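Intro to Glass and Closures, handout for week 3
Czesław Makowska, 27 Sep 2020

OK, so last week we got stuck on the word "finish" and I promised I'd write it down properly. The finish is everything at the very top of a bottle: the lip, the opening, and whatever threads or ridges hold the closure on. It's called that because it used to be the last bit the glassmaker shaped. These days on a machine it gets formed first, which is backwards and a little funny, but the name stuck and we're all living with it.

Below the finish you've got the neck, then the shoulder, then the body, then the heel (where the wall curves in), then the base. Please use these words in your write-ups! I read 32 of them in June and I'd say half of you wrote "the top part."

Now, closures. Three groups will get you through this class. Cork or stopper, pushed in. Screw cap, threaded on. Crown cap, crimped over the lip, like on a soda bottle. There are in-between things, such as a stopper with a wide cap glued to it that you pull out like a cork, and those fool everybody from the outside. If you can't see threads and you can't take it off, write "closure type not confirmed" and move on. I will give you the points.

Bring whatever bottles you have at home, the more mixed the better. A tabletop group is all you need for the first exercise.
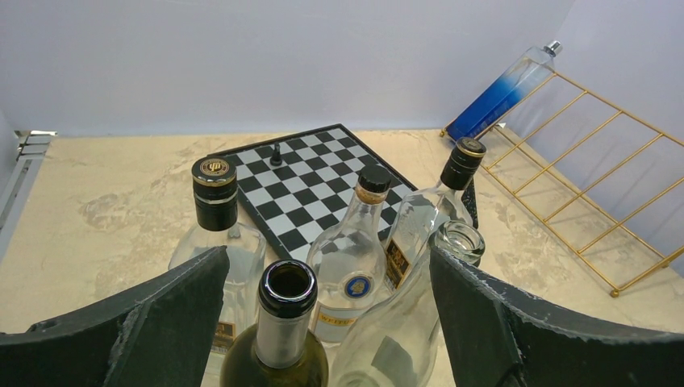

Fig. 1. Five glass bottles, one green and four clear; three have black caps.

Start with the green wine bottle, since you get a great look at the mouth and the silver foil band just under the lip. Foil on a neck is decoration and a bit of protection for the closure, so it goes in the "dressing" column of your sheet and never under "finish." Same with the thin gold-colored collar on the bottle in the middle. That one has a black screw cap, so you can fill in the closure column without any agonizing. Then look at the clear bottle with no cap and that thick lip. Thick lips pour differently from thin ones, and we'll do the dribble test in lab (wear shoes you don't like).

For shoulders, compare the square-shouldered one on the left with the others. A square shoulder slows the liquid down before it reaches the neck, and you'll hear it glug. I love that sound, I could do a whole lecture on it, but Lewis 16 is only ours until the hour.

Stuff for your sheet:

Glass color
Finish and lip
Closure
Shoulder
Dressing (foil, collars, labels, emblems)
Volume, if it's marked. Write it in milliliters, so a liter bottle is 1000, please, no mixing units.

Reading is the Trovine packet, the closures chapter. Skip the part on ceramic stoppers unless you're curious. If your packet has missing pages, come by 542 and I'll copy mine for you.

Next time: labels, glue, and how to get them off in one piece.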